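Collecting simulated demonstrations in Ornley

Step 3: Recording the kitchen set

Before starting, confirm that the Arier arm model is loaded and that the teleoperation device is mapped to the end effector. Set the episode limit to 600 steps. Shorter limits truncate slow grasps and produce unusable endings.

Load the counter layout and run the randomizer once per episode. It changes object positions and wall colour but leaves the arm base where it is. Check the wrist view before you record. If the target is completely hidden behind the sensor head, reset and draw a new seed.

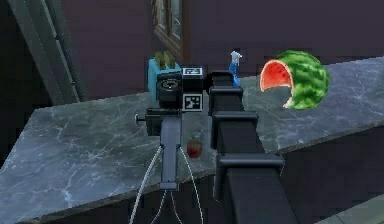 Figure 3. Counter layout with toaster, bottle, cut watermelon and strawberry. The sensor head blocks part of the toaster.

Partial occlusion is acceptable. Keep these episodes, as the policy will meet the same condition at run time.

Record as follows:

1. Start from the home pose and press R.
2. Approach the target from above at a steady speed.
3. Close the gripper, lift, and hold for 14 steps.
4. Press S to save or X to discard.

Discard any episode in which the arm penetrates the counter mesh. The physics solver will recover, but the joint velocities logged during contact are not valid.

Collect 300 episodes for each target object, then label every file with the object name and seed. Export in batches of 100. Larger batches exceed the default memory allotment and the exporter will exit without writing the index file.

Continue to Step 4: Checking the export.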